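Clearing the Craft Table: my project report for Practical Skills, Curkbridge
Tane Lockyer

Right, so my project was the big craft table in the back room, and whether you could set it up so people could sit down and start making things without ten minutes of hunting first. I picked it because I'm one of the people who hunts. Last term I lost a whole afternoon to a missing glue stick (it was in my own pocket, but still).

I started in May by just sitting there and writing down what went wrong. I did 12 sessions of that and got quite fond of it. Mostly people put wet things on top of dry things, and then they cut straight onto the table, and then everybody's scraps slid into one heap in the middle and stayed there until someone swept the lot into the bin, good bits and all.

My first idea was boxes with labels. I made a lovely set, spent far too long on the lettering, and they were used for one week. The lids were the trouble! If you've got paste on your fingers you don't want to lift a lid. So the boxes went up on the shelf and I tried a plain tray and some sheets laid over the table, which took me about two minutes and cost next to nothing.

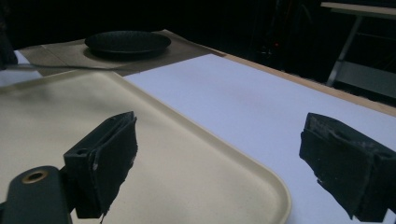
The brown kraft paper was the part I was most pleased with. I bought a roll from Pomau, and I tear off a new length when the old one gets too gluey. You can write on it as well, so people started leaving sums and little drawings on it, and Mrs Győri from the textile group used a used piece for a skirt pattern. The white sheet is better for anything fiddly, as you can see a dropped bead or a pin on it straight away, though it does show every mark.

The tray gave me more bother than I expected. I wanted it for work in progress and everyone else wanted it for rubbish. I moved it nearer to whoever was sitting down and that helped a bit, and then I put a proper scrap bin under the table and that helped a lot.

I asked 23 people to try the new layout and tell me what they thought. Most liked it. Two wanted the lidded boxes back, which I have to say cheered me up. Someone from the Zolari print club said the paper slid about when she leaned on it, so I've been taping down the corners, but the tape lifts and I haven't found one that doesn't.

If I carried on with this I'd look at the lighting next, and I'd like to try a thicker paper to see if it stays put. The rest of the roll is on the bottom shelf, next to my boxes.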